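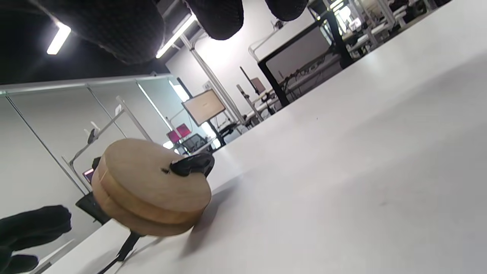 Wooden discs on the white table

skemton_bench: Budget for November is 21k. Pekent arm, or more glove sets?

fenska70: Gloves. Five more sets and keep the rest for spares.
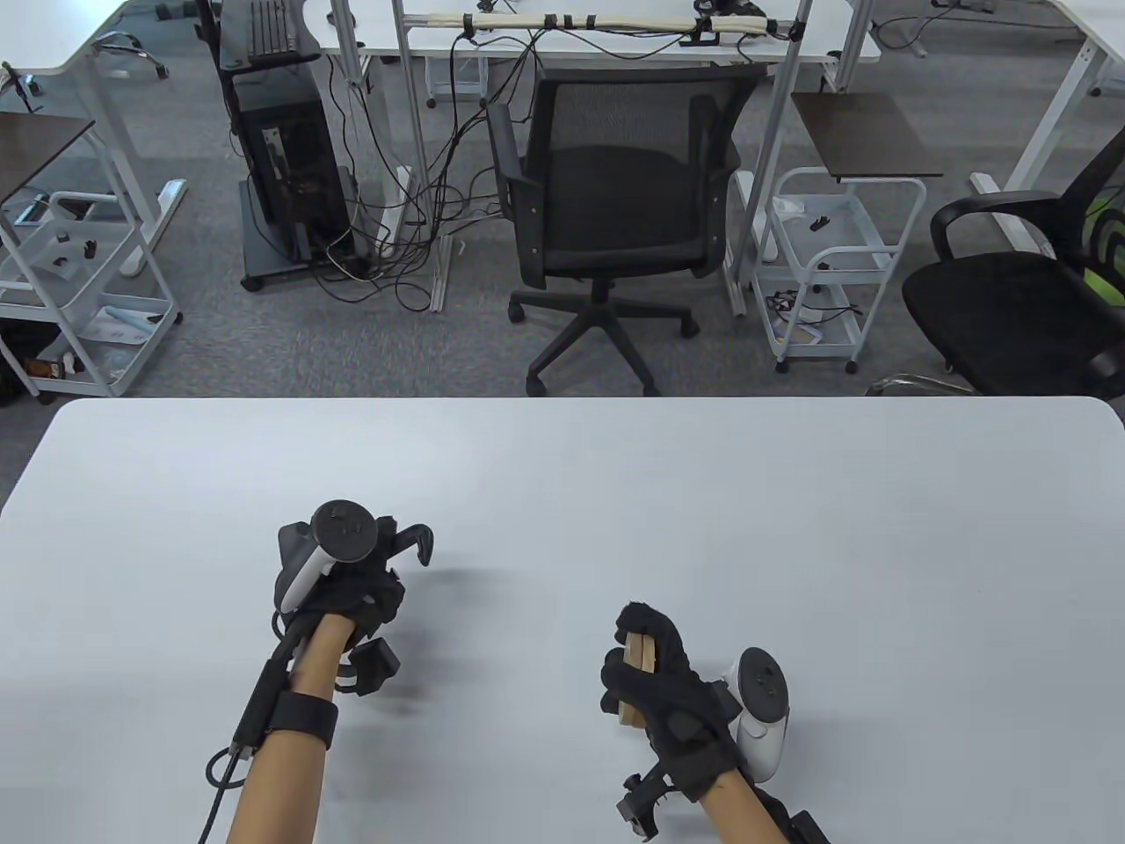 Page 2 of 5

kuzmenko: Disagree. Straps and cables wear out - we replaced 12 last year. Get the arm.

fenska70: Straps are cheap. The arm takes almost 70% of the money.

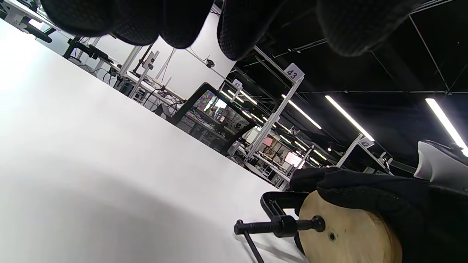
Clamp on the round piece

Melina Lazaridis: Has anyone asked Pekent about leasing?

skemton_bench: Not yet. Will ring them.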